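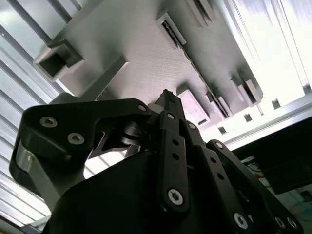

Warum hängt man eine Übungsplatte schräg auf, wenn sie auf dem Tisch viel bequemer zu bedienen wäre?

Weil die Teile später auch schräg hängen. Wer im Schaltschrank, unter einer Spüle oder hinter einer Verkleidung arbeitet, bekommt die Steckstelle selten waagerecht vor die Nase. An der Platte soll das Fügen unter denselben Bedingungen geübt werden: von unten, mit wenig Sicht und mit dem eigenen Gewicht der Teile gegen sich.

Bronwyn Merrick baut solche Platten seit sechs Jahren. Ihre Werkstatt in Elholm besteht aus zwei Räumen, einem zum Zeichnen und Drucken und einem zum Ausprobieren. Das aktuelle Modell heißt Godcombe. Die Platte ist hellgrau und matt, die Oberfläche zeigt feine Schichten. Aus der Fläche ragen Blöcke, Fassungen und Schlitze. Gehalten wird sie an einem Profil aus Aluminium, dessen Nuten es erlauben, die Neigung ohne Bohren zu verstellen.

»Am Anfang habe ich alles auf einmal draufgepackt«, sagt Merrick. »Runde Löcher, Gewinde, Schnappverschlüsse, Scharniere. Das konnte niemand vernünftig üben, man war nur mit Umgreifen beschäftigt.« Geblieben sind eckige Formen. Eine vierkantige Fassung steht wie ein kurzes Rohr von der Platte ab und ist hohl. Ein erhöhter Rahmen mit einem Schlitz geht in eine lange Schiene über, in der ein gezahnter Kanal verläuft. Am unteren Rand sitzen drei kleine quadratische Löcher in einer Reihe.

Die kleinen Löcher gelten bei den Kunden als unangenehmste Stelle. Ein Vierkantstift passt nur in vier Stellungen, und eine leichte Verdrehung reicht, damit er auf der Kante aufsitzt. Wer dann drückt, beschädigt zuerst den Stift und irgendwann das Loch. Merrick rät, den Stift leicht gekippt anzusetzen, eine Ecke zu suchen und ihn erst danach aufzurichten. An der großen Fassung gilt dasselbe, man hat dort nur mehr Platz.

Für die gezahnte Schiene ist eine andere Bewegung gefragt. Das Gegenstück wird eingeführt und dann längs verschoben, wobei man die Zähne einzeln spürt. Kaj Steinarsdóttir, zuständig für die Zeichnungen, hat die Zahnform fünfmal geändert. Bei den frühen Fassungen waren die Flanken zu steil, das Gegenstück verhakte sich auf halbem Weg. Die jetzige Form ist flacher und hat an den Spitzen eine kleine Rundung.

Eine Platte kostet 298 Euro, das Gestell aus Profilen geht extra. Wer beides zusammen mit drei Sätzen Gegenstücken bestellt, zahlt 1.345 Euro. Das ist viel Geld für gedruckten Kunststoff, und Merrick hört den Einwand oft. Sie rechnet dann die Druckzeit vor und den Ausschuss. Schmale Rippen brechen beim Ablösen, tiefe Schlitze müssen von Hand nachgearbeitet werden. Dafür liegen in der Werkstatt ein Satz Schlüsselfeilen und ein Stück Messingblech, das als Lehre dient.

Zu den Abnehmern gehört die Lehrwerkstatt Holis. Dort ist Rohani Liew für das erste Ausbildungsjahr verantwortlich. Sie lässt die Platte zunächst flach benutzen und stellt sie nach zwei Wochen schräg. »Die meisten werden dann wieder langsam«, sagt sie. »Das sollen sie auch.« Zeiten werden bei ihr erst im zweiten Halbjahr genommen. Bis dahin zählt, ob die Kanten heil bleiben.

Abnutzung lässt sich trotzdem nicht vermeiden. An den Öffnungen wird das Material mit der Zeit rund, und was anfangs stramm saß, fällt irgendwann von allein hinein. Liew tauscht eine Platte aus, sobald ein Stift im kleinsten Loch spürbar wackelt. Die alten Exemplare kommen zu den Anfängern. Gereinigt wird mit einem trockenen Pinsel, Lösungsmittel greifen die Oberfläche an.

Zum 31. Dezember 2024 lief die alte Baureihe Gidey aus, deren Gegenstücke nicht in die neuen Fassungen passen. Restbestände an Stiften gibt Merrick auf Anfrage ab, solange der Vorrat reicht. Ab Januar wird nur noch Godcombe gedruckt, auf Wunsch mit etwas weiteren Schlitzen für Arbeiten mit Handschuhen.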